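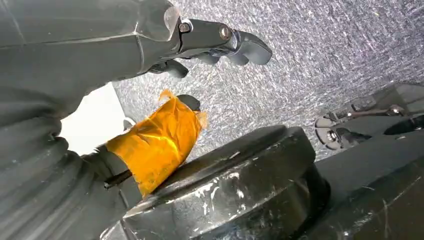

Amber tape creasing and lifting at the edge

Posted in Workshop & Garage

bako_484
I wrap a lot of tool handles and cable ends with the clear orange-amber packing type tape. After a few months the top edge curls out and picks up grit. Is there a better way to finish it, or a different tape?

dotham7
Wrinkles are your problem. Every crease is a channel for air. Pull it tight, overlap by half, and press the last turn down with a spoon.

Karkow
Half overlap is too much on anything narrow. It builds up a ridge and the ridge lifts first. I go a quarter and cut the end on a slant.

dotham7
Quarter overlap leaves gaps as soon as the thing flexes. I've done it both ways.

bautista2308
What's under the tape? If it's rubber or soft plastic, packing tape won't hold for long no matter how you wrap it. Wipe it with alcohol first and let it dry.

bako_484
Mostly black plastic, one rubber. I did not wipe any of them.

Achilleas Chatzigeorgiou
I'd skip tape for handles. Heat shrink costs a little more and you do it once. Tape is fine for holding something until Thursday.

Karkow
Heat shrink won't go over a handle with a fat end. Self-fusing silicone will, and it peels off with no glue left behind.

bautista2308
Agree on the silicone. Stretch it hard as you wrap or it won't bond to itself.

bako_484
Ordered a roll of silicone. I'll do the rubber one first and post in May.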